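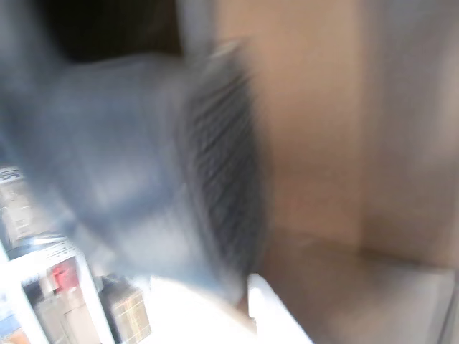 Progress report to the Grurum fund
Project: Virnau, software for shelf handling
Reporting date: 2022-07-23
Prepared by: Roel Van Rooij, software lead, Stustdale workshop

1. Where we are

In this period we worked on the two parts of the software which you asked about after the last report: the perception of the objects when the arm is moving, and the planning of the last part of the reach. The first part is finished, with one open point. The second part is working but it is not yet stable enough to give to Verschueren for their own tests. The tooling work went faster than I expected, and I explain it in section 4.

The budget for the period is not exceeded. The hours for planning are higher than in the proposal and the hours for tooling are lower.

2. Perception during motion

In the first version the arm had to stop before each new estimate of the object position. This was safe but slow, and the people at Verschueren told us clearly that they would not accept it. The new version makes estimates while the arm moves. Each camera image now gets a score for sharpness before it goes to the pose estimator. If the gripper is moving fast and the image is smeared, the score is low, and the estimator gives this image less weight or leaves it out completely. The position is then carried forward from the joint readings until a sharper image arrives.

We also made a mask for the gripper itself. When the gripper is near to the camera it covers a large part of the view, and the old estimator sometimes took the ribbed edge of the finger for the side of a box. With the mask this error is gone in all recordings we have replayed. The mask is computed from the joint angles, so it depends on a good calibration. After a change of camera mount the calibration must be repeated, and at present this is still a manual step.

The open point is bright white objects. Under strong light they become overexposed, their edges are difficult to find, and the estimator reports a position with too much confidence. We tried a shorter exposure, but then the dark places inside the shelves lose all detail. I now prefer to keep the exposure as it is and to correct the confidence value in the software. This is planned as the first task of the next period.

3. Planning of the reach

The planner was rewritten in June. Before, it computed one complete path and followed it to the end. Now it computes the path in short pieces and checks each piece against the newest estimate of the object. If the estimate has moved more than the limit, the planner makes a new piece from the present position of the arm, without going back to the start.

To compare the two planners we used a set of 501 recorded reaches, and we replayed them in simulation with the same starting conditions. The new planner asks for fewer full restarts, and the movements near walls and inner corners are smoother. There are 8 reaches in which it changes its mind again and again between two possible approaches and does not finish before the time limit. I have looked at each of them by hand. In all 8 the two approaches have almost the same cost, so a small change in the estimate is enough to turn the choice. We will add a small penalty for changing the approach – this is a known remedy and I do not expect it to take long – but it must be tested on the full set again.

I want to be careful with these results. They come from replay, and the contact between the fingers and the object is modelled in a simple way. Tests on the real arm have started, but we do not have enough of them to report a rate.

4. Tooling

The replay tool can now read a complete recording, show the images beside the planned path, and stop at the moment when the two planners begin to differ. Earlier, we had to search for this moment by hand in the log files. The log buffer was also increased to 1000 entries per reach, and we no longer lose the first part of long reaches.

Every change of the planner code now starts a replay of a small subset automatically during the night. The results are written to a plain table which Verschueren can also open, as they requested.

5. Risks and delays

The delivery of the planner to Verschueren will be 3 weeks later than in the plan. The cause is the instability described above. The end date of the project is not changed, as we had kept some reserve before the final tests.

A second risk is the manual calibration. If the installation at Verschueren has more than one camera mount, the work on their side will be larger than they think. I have asked them for a drawing of the installation and wait for the answer.

6. Work for the next period

Correct the confidence value for overexposed objects
Add the penalty for changing the approach and repeat the full replay
Continue the tests on the real arm and report the rate
Write a first version of the automatic calibration step

7. Request to the fund

We ask for your agreement to move the unused tooling hours to planning. The total amount stays the same. A short confirmation by e-mail is sufficient for our administration.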